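4.2 What people do with a tabletop they have to share

I want to slow down a bit in this section, because the survey numbers in 4.1 make the whole thing look tidier than it felt while I was collecting it. If you only read the table, you'd come away thinking that people at Brollum (the larger of the two shared workspaces I studied) simply liked the long tables less than the small ones. Fair enough, they did say that! But I spent most of April sitting at those tables myself, usually with a cold coffee and a notebook, and what people said on the form and what they did once they sat down were pretty different things.

Take the question of territory. The older studies I grew up on as a student mostly treat a shared table as a set of seats, and you measure crowding by how many of the seats are taken. I did it that way too at first. My early field notes are basically seating charts with arrows on them, and I'm a little embarrassed by how long I kept them up. The trouble is that a seat tells you almost nothing about how much table a person thinks is theirs. Someone with a laptop and nothing else will happily work in a strip barely wider than the keyboard. Give the same person a paper notebook, a phone and a lunch box and the strip doubles, and (this surprised me) it stays doubled after the lunch box goes back in the bag.

I started calling this leftover claim the "halo," mostly because I needed a word to write quickly. A halo is the part of the table that a person isn't using but that other people still steer around. At Brollum the halos lasted a long time. At Neagu, the smaller site, they went away almost as soon as things were cleared, and I've gone back and forth on why. My first guess was that it came down to the people: Neagu has a lot of drop-in users who don't know each other, while Brollum has regulars. My second guess, which I like better now, has to do with the tables themselves and above all with their finish.

You see, when I asked people to show me with their hands where "their" part of the table ended, a lot of them pointed at something. At Brollum they pointed at a knot in the wood, or a seam between two boards, or an old cup ring. Those little landmarks work like fence posts. A person sets a bag down next to the knot, and the knot goes on holding the spot even when the bag is gone. The tops at Neagu are plain and even, and people there tended to wave a hand vaguely through the air and laugh.

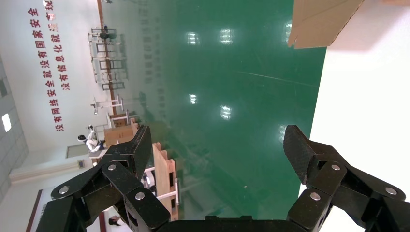

Shine and color came up in the interviews far more than I had planned for. My interview guide had exactly 2 questions on the look of the furniture, and I nearly dropped both of them to save time. I'm so glad I didn't. People had strong feelings about glare. Several told me they picked a place by looking for the spot where the ceiling lights bothered them least, and then defended that spot much harder than they would have defended a plain old chair. One person described a bright patch of table as "already taken, by the lamp," and I've been repeating that line to anyone who will listen.

So a glossy top does two things at once, as far as I can tell. It takes away the small landmarks that let people mark off their space, and it adds a new kind of landmark made of light. The second kind is slippery, though. Shift your chair a little and the bright patch slides along with you, so two neighbors never see it in quite the same place. I think that goes a long way toward explaining the mild, polite arguments I kept overhearing on the shinier tables. Each person was sure where the good part of the table was, and each of them was right from where they were sitting.

I should say something here about Trillik, the desk divider we tried out at both sites. It's a low felt strip that stands up on its own, and the idea was to give people a fence they could put wherever they pleased. We put out 17 of them and left them alone. I had high hopes! People did pick them up, and in the first days they even seemed to enjoy them, but the strips ended up being used mostly as phone stands. When I asked about it, the usual answer was that putting up a divider felt rude. A bag on the table is an accident, a divider is a statement (my words, but I read them back to a few people and they nodded).

The Jollex trays did better, and I'll come back to them in 4.3. For now I'll just mention that a tray seems to get around the rudeness problem. It has an obvious job, holding your stuff, and the fact that it also takes up a nice neat rectangle of table is something everyone can pretend not to notice. Of the 300 short forms we got back, the comments on the trays were the warmest by a mile, even from people who ticked the box saying they had never used one.

Now, a few cautions. I was only one observer, I was sitting down for most of it, and I have a bad habit of choosing a corner. That means my notes are much richer for the ends of the tables than for the middles, and the middles may well work differently. I also moved seats partway through, after the heating at Neagu gave up and everybody crowded over to the window side. I've left those 7 sessions out of the table in 4.1 but kept them in my thinking for this section, mainly for the remarks people made while they were squeezed in together. Readers who want to check can find them marked separately in the appendix, along with the original wording of the glare questions.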